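Buscamos participantes para un estudio sobre tarjeteros y pequeñas carteras de uso diario
Taller Brikden, convocatoria de mayo
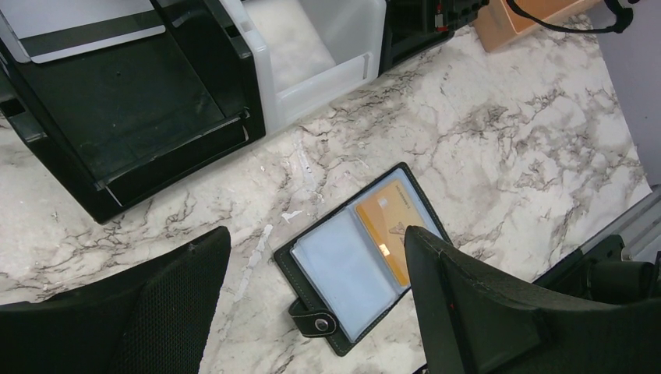 Tarjetero negro de piel con broche, abierto, con una tarjeta naranja en una de las fundas.

Me llamo Corina Haslinger y soy responsable de las pruebas de uso en Brikden, un taller pequeño de marroquinería. Hacemos tarjeteros, monederos y fundas para documentos. Desde hace dos años preparamos nuestros modelos nuevos con la ayuda de personas que los llevan en el bolso o en el bolsillo durante un tiempo y después nos cuentan qué les ha parecido. Para la próxima ronda necesitamos participantes nuevos, y con este texto quiero explicar en qué consiste y qué pedimos.

De qué trata el estudio

El objeto del estudio es el tarjetero de formato libro, es decir, el que se abre en dos y lleva dentro fundas transparentes. Es un modelo antiguo y mucha gente lo conoce de casa de sus padres. Nosotros lo seguimos haciendo y se sigue vendiendo, pero recibimos siempre las mismas tres quejas: las fundas se pegan entre ellas, las tarjetas salen con dificultad cuando son nuevas y el broche se abre dentro del bolso. También nos escriben personas que están muy contentas con él y que no quieren que cambiemos nada. Queremos entender a los dos grupos.

Nos interesa en especial el plástico de las fundas. En la prueba comparamos dos variantes: una lisa y brillante, como la que usamos hasta ahora, y otra con un acabado un poco mate, que llamamos internamente Pramlow. La variante lisa deja ver bien los colores de la tarjeta, pero refleja mucho la luz de una lámpara y entonces el texto pequeño se lee mal. De la variante mate todavía no sabemos lo suficiente. Por fuera los dos tarjeteros son iguales, de piel negra con costura a la vista, y cada participante recibe los dos.

Qué tiene que hacer usted

La participación dura 90 días. En la primera mitad utiliza un tarjetero y en la segunda mitad el otro. No le decimos con cuál empezar, esto lo decide un sorteo. Durante este tiempo usted lleva en él las tarjetas que normalmente lleva: la del banco, la del transporte, la de la biblioteca, la sanitaria, las de puntos de las tiendas. Si lleva pocas, también nos sirve. Hay participantes que usan solo una funda y dejan las otras vacías, y para nosotros es un dato tan útil como cualquier otro.

Una vez por semana rellena un cuestionario corto en la plataforma Skollico. Se puede hacer con el teléfono y normalmente no lleva más tiempo que un café. Preguntamos, por ejemplo, si ha tenido que usar las dos manos para sacar una tarjeta, si ha pagado con la tarjeta todavía dentro de la funda, si el broche ha quedado abierto alguna vez sin que usted lo quisiera. Al final de cada mitad hay un cuestionario más largo, con espacio para escribir libremente. Le ruego que escriba con toda sinceridad, también si el producto no le gusta. Una respuesta amable que no es verdad nos cuesta después mucho trabajo.

Además hay 2 encuentros presenciales en nuestro taller, uno al principio y otro al final. En el primero le entregamos el material y le mostramos cómo se mete una tarjeta en una funda nueva sin forzar la esquina. En el segundo usted devuelve los tarjeteros para que podamos mirar el desgaste de la costura, de la correa y del botón metálico. Cada encuentro empieza a las 18:30 y dura una hora y media. Hay té, agua y algo de comer.

A quién buscamos

Puede participar cualquier persona mayor de edad que viva en la ciudad o que pueda llegar sin problema a los encuentros. No es necesario tener experiencia con productos de piel. Agradecemos en particular las candidaturas de:

Personas que pagan varias veces al día con tarjeta física.
Personas que tienen poca fuerza o poca sensibilidad en los dedos, por la edad o por otro motivo.
Personas zurdas. En las rondas anteriores tuvimos muy pocas, y la posición de la correa no es indiferente para ellas.
Personas que trabajan en la calle o en un vehículo, como repartidores, taxistas o personal de asistencia a domicilio.
Personas que ya utilizan un tarjetero de este tipo, de cualquier marca.

No podemos aceptar a empleados de otros talleres de marroquinería ni a sus familiares directos. Tampoco a personas con alergia conocida al cuero o a los metales de los broches.

Qué ofrecemos

Al terminar el estudio, cada participante recibe una compensación y puede elegir un producto de nuestro catálogo de la línea Widmer, que incluye tarjeteros, monederos y fundas de pasaporte. La compensación se paga por transferencia después del segundo encuentro. Quien tiene que abandonar antes recibe la parte que corresponde a los cuestionarios entregados. Los gastos de transporte público los pagamos aparte, contra billete.

Datos personales y seguridad

Por favor, lea esta parte con atención. En ningún momento le pediremos los números de sus tarjetas ni copias de ellas. Si quiere enviarnos una fotografía del tarjetero en uso, le rogamos que antes retire las tarjetas o que tape el nombre y los números con un papel. Las fotos que lleguen con datos legibles se borran y se lo comunicamos. Las respuestas se guardan con un código y no con su nombre. Los únicos datos personales que conservamos son los que hacen falta para el pago y para avisarle de los encuentros.

Brikden no se hace responsable de la pérdida del tarjetero ni de su contenido durante el estudio. Si lo pierde, avise primero a su banco y después a nosotros. No tendrá que pagar el material perdido.

Cómo apuntarse

La inscripción se hace en Skollico, con la referencia 3748. Allí encontrará un formulario con preguntas sencillas: edad, mano dominante, cuántas tarjetas lleva normalmente y dónde las lleva ahora. Hay también un campo para contarnos por qué le interesa participar. Puede escribir hasta 3000 caracteres, pero dos o tres frases son suficientes.

El plazo está abierto hasta el final de mayo. Contestamos a todas las personas, también a las que no hemos podido seleccionar, y guardamos su solicitud para la ronda siguiente si usted marca la casilla correspondiente. Si no se maneja bien con formularios en internet, puede pasar por el taller por la mañana, entre las 10:00 y las 13:00, y lo rellenamos juntos en papel.

Para preguntas sobre el estudio, escriba por la mensajería de Skollico a la atención de Corina Haslinger, indicando la referencia.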